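四月　记录：文末广告位的上下文匹配，Closier 第二轮

接上一轮。上一轮的结论写得太松，“匹配基本正常”这种话以后不要再写进本子。本轮只看文末位，侧栏位和列表页不动。语料还是 Norholm 站的存档文章，358 篇，和上一轮同一份快照，没有重新抓取。

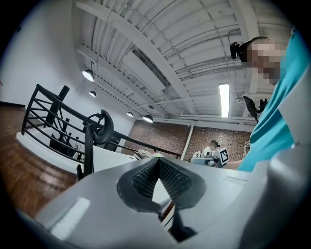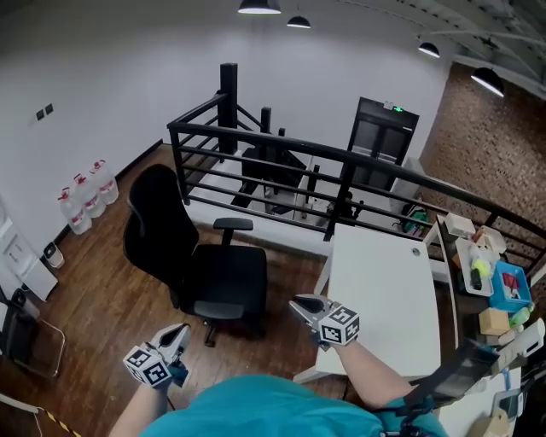
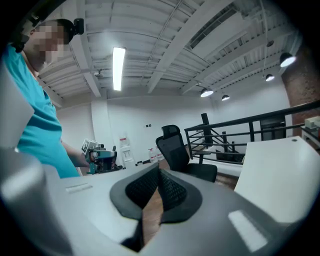

手持夹爪，四月。

环境

匹配服务：Closier，测试分支，本地起。
广告侧：Kellow 的沙盒库存，标题和描述都是真实投放格式，出价全部拉平，避免价格影响排序。
页面侧：Weldu 渲染器，关掉样式，只保留正文容器和广告位。
抽词上限 20 个，正文截断 3000 字符，两项都是线上默认值，先不改。
缓存清空后再跑。上一轮没有清，前半段结果里混进了旧的抽词，后来才看出来。

一、现象

Norholm 编辑部转来的投诉集中在一类情况：文章本身在讲一件坏事，文末配的广告在字面上和它有关，意思上正好相反。几条原样抄下来，标题略去：

讲出租屋失火的报道，文末是壁炉和取暖器促销。
讲中介骗走押金的调查，文末是“无需押金，当天入住”。
讲航班大面积取消、旅客滞留的稿子，文末是“说走就走，特价机票”。
讲一家健身房关门、会员退不了费的，文末是另一家健身房的年卡。

这些广告单看都没有违规，Kellow 的审核也都过了。问题出在匹配只看词，不看词在文中的态度。编辑部希望我们“把不好笑的去掉”，这个标准没法写成规则，先搁着。

二、抽词环节

把抽词结果逐篇导出来看。Closier 目前的权重是标题最高，首段次之，其余按词频。文末位应当有一个位置加成，靠近广告位的段落加权，代码里确实有这一项，但截断发生在加权之前。正文超过 3000 字符的稿子，最后几段在截断时已经丢了，加成加在了截断后的“末段”上，也就是文章中间的某一段。

这解释了长稿里一部分莫名其妙的匹配。比如一篇讲市议会预算的长稿，中间有一段写某议员在会上提到自己养狗，截断点刚好落在这段后面，于是狗粮。短稿不受影响，仍然会出现失火配取暖器这一类，所以是两个问题，分开记：

问题 A：截断在前，加权在后，长稿末段丢失。
问题 B：匹配没有态度信息，负面事件的名词直接当兴趣词用。

A 是缺陷，改顺序即可。B 是设计上就没有考虑。

三、A 的修改

截断改为首尾各取一半，中间丢弃，总长仍是 3000。加权移到截断之前，段落序号按原文计算并随段落一起传下去。Mekdes Nigatu 看过改动，提了一条：Norholm 的稿子末尾常有固定的版权段和“更多报道”列表，如果不先剥掉，尾部那一半会被这些东西占满。查了，确实如此，“订阅”“邮件”“客户端”三个词在长稿里排得很高，配出来全是邮箱服务。

加了一步剥离，按容器的类名处理。Weldu 渲染之后类名会被改写，只能在渲染前剥，顺序变成：取源码，剥离，算段落序号，截断，加权，抽词。重跑之后预算那篇不再出狗粮，出的是办公软件，说不上好，至少和文章有关。

顺手记一个坑：剥离规则第一版用的是前缀匹配，把正文里的“更多”开头的小标题也剥掉了，连同它下面的段落。现在改成全名匹配。以后有新站接入，这张类名表要人工核一遍，不要照抄 Norholm 的。

四、B 的尝试

先试最便宜的办法，黑名单词。词表沿用侧栏位那一份，命中即不出广告，回落到自家推广。结果可以预料，拦得太多。“火”字类的词把烧烤、火车、火锅全拦了，“死”把“死线”“死角”也拦了。词表加词边界以后好一些，但体育版仍然很惨，“击败”“重创”“淘汰”全在表里，几乎整版没有商业广告。Tiruwork Shiferaw 从收入那边算，这个方案不用往下谈。

第二个办法，按组合拦。事件词和行业词各建一张小表，两边同时命中，并且广告的行业和文中行业词一致时才拦。失火加取暖，诈骗加租房，停运加机票，倒闭加同类商家。体育版基本放出来了。缺点是表要人维护，行业分得细了以后组合会变多，目前只建了投诉里出现过的那些行业。

第三个办法，整篇给一个态度分，低于阈值时只允许品牌类广告。态度分用现成的分类器，没有自己训。它对讽刺稿完全无效，评论版有一个专栏通篇反话，分类器给的全是正面，文末照样配了那位作者正在挖苦的那类产品。这一条无解，先把该专栏手工标为不投。

五、人工标注

从快照里抽 200 篇，Mekdes 和 Tiruwork 各标一遍，互不看对方结果。每篇给出文章末三段和配到的广告，标三档：相关，无关，冲突。冲突的定义写成“广告所推销的行为或商品，正是文中造成损害的原因或对象”。定义来回改过几次，最早一版写的是“令人不适”，两个人标出来差得很远，作废。

分歧主要在两处。
一是人道和灾害类稿件，Mekdes 倾向于凡是配旅游广告一律算冲突，Tiruwork 只在文中提到的目的地与广告一致时才算。最后按后者，理由是前者等于给版面分类，应该在版面层面处理，不该由匹配器判断。
二是求职广告。裁员报道配招聘网站，一个标相关，一个标冲突。两边都讲得通。暂记为相关，并单独加一个标签，等 Norholm 那边表态。

标注表放在共享目录，列名没有改过，脚本可以直接读。第二列的空值表示当时没有填充到广告，统计时要剔除，不要当作“无关”。

六、对照结果，定性

只修 A：无关类明显减少，冲突类基本没动。长稿的改善看得出来，短稿没有变化，符合预期。
A 加黑名单：冲突类几乎清掉，同时相关类也大量消失，填充率不可接受。
A 加组合：冲突类大部分清掉，漏掉的多是表里没有的行业，比如殡葬和保险。相关类损失小。
A 加态度分：介于两者之间，误拦集中在犯罪小说书评和历史回顾，这两类文章用词很重，内容本身没有问题。
A 加组合加态度分：比只加组合略好，延迟变大，文末位是懒加载，用户滚到底时广告还没回来的情况多了。

具体数字等脚本把空值处理改好以后再填，现在这一版统计口径不一致，填进来会误导人。

七、还没弄清的

1. Kellow 返回的行业代码和我们表里的行业不是一一对应，“家居”一类里既有取暖器也有窗帘。组合拦截目前在这一类会误伤窗帘。要么向他们要二级代码，要么在广告标题上再抽一次词。后一种我们自己能做，先试。
2. 抽词上限 20 个对短稿偏多，最后几个词基本是噪声。想改成随长度变化，但线上别的广告位也用同一个参数，要先拆开配置。
3. 同一篇文章重复请求，匹配结果有时不同。出价已经拉平，按理应当稳定。怀疑是并列分数时的排序没有固定次序，还没有证据，下一轮把并列项全部打到日志里。
4. 引文。报道里引用嫌疑人的广告词原话，抽词时当成正文，等于替骗子的话术找同行。引号内的内容是否降权，要看对访谈稿的影响，访谈稿几乎全在引号里。
5. 编辑部问能不能在后台给单篇加一个“文末不投”的开关。技术上很简单，字段已经有了，只是没有露出来。Tiruwork 担心开关会被用滥，建议要填原因。我没有意见，谁定了告诉我一声，我来接。

八、下一步

A 的改动单独提交，不和 B 混在一起，便于回退。组合表放配置，不写进代码。第三条的日志先加上再跑下一轮，否则又要重来。Mekdes 补殡葬和保险两行，补完以后用同一批标注重跑，标注本身不再动。

补记：渲染前剥离那一步，在没有正文容器的页面上会抛异常，图集页就是这样。已加判断，遇到时直接返回空，走自家推广。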